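Review: Skirkov cable clip and tie kit for small robot arms
Posted 2020-01-22

I look after a two-arm folding cell at our shop in Ramgate. It handles small cloth pieces, and most of the trouble it gives me comes from the cables. The arms themselves have been fine. The gripper cables get pulled at the wrist, rub on the elbow, and sooner or later a connector at the base works loose and the cell stops.

Up to now I used ordinary zip ties. They hold well enough, but they have to be cut off every time a cable is changed, and if you pull one too tight it flattens the jacket. I lost two cables that way last year. The Skirkov kit was on the shelf at Pacheco, so I bought one box to try.

The box has clips in two sizes, a bag of reusable ties, some adhesive pads and a folded instruction sheet. The sheet is poor. It shows where to put the clips on a straight arm and says nothing about curved links, so I worked out the spacing myself.

Fitting took most of an afternoon for both arms. I ran each arm by hand to the far end of its reach before closing any clip, and marked the cable with tape where it needed slack. The first clip goes low, close to the base joint. After that I go along the outside of the elbow and up the upper link, and leave a free loop at the wrist.

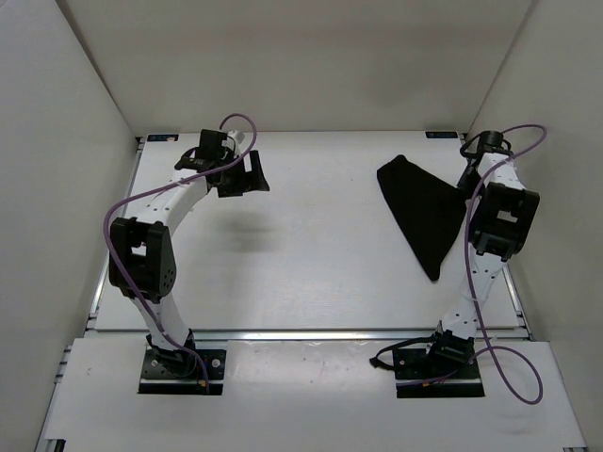

The wrist loop needs to be bigger than you would think. My first one was too short and the cable went tight when the gripper turned all the way over. I opened the last clip, fed more cable up and closed it again, a job of a few minutes. With zip ties I would have been cutting and starting over.

The clips grip the cable without pinching it. They open with a thumbnail when new and get a little easier after a few uses. The small size fits our gripper cable properly. The large size is too loose for one cable and too tight for two, and I have not found a use for it. The ties are good. They have a release tab you can get at with a gloved hand.

The adhesive pads are the weak part. I put 5 of them on, after wiping the links down with alcohol, and 3 had let go inside a week. They were all near the elbow, where the cable pushes outward. I replaced them with ties and have had no trouble there since. If your links are smooth with nowhere to pass a tie through, I would look for another kit.

The cell has now run nearly 26 hours with the new routing. I check it at the start of each shift: base connectors seated, no shine on the jacket at the elbow, loop still free at the wrist. I have not had to move anything since the pads came off.

I also tried the Sorner spiral wrap on one arm before this. It protects the cable better, but it is stiff, and the arm felt heavier when I moved it by hand. It also hides the jacket, so you can't see wear starting. I prefer the clips.

Good: reusable, quick to adjust, easy on the cable.
Bad: pads, instruction sheet, the large clips.

I would buy it again, for the small clips and the ties. Skirkov lists the small clips on their own as part number 775, and I will order those next time.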